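Open day at the Plosberg football ground, August 9, 2018

We came to Plosberg early, but the queue at the gate was already long. The tour goes in groups and takes 84 minutes, with a stop in the dressing rooms. Our guide, Dumisani Venter, played 9 seasons for Plinholm and has 100 league matches behind him. He told us much about the February cup match against Skinulier, which ended with three goals in extra time – I had forgotten that one. After the tour we ate soup under the Engelbrecht stand. The museum shop was closed. 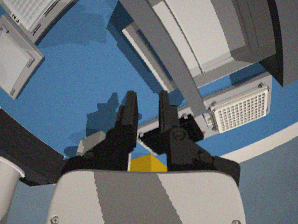
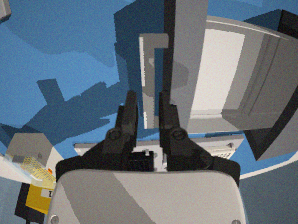
Two computer-made views of a black gripper with two fingers.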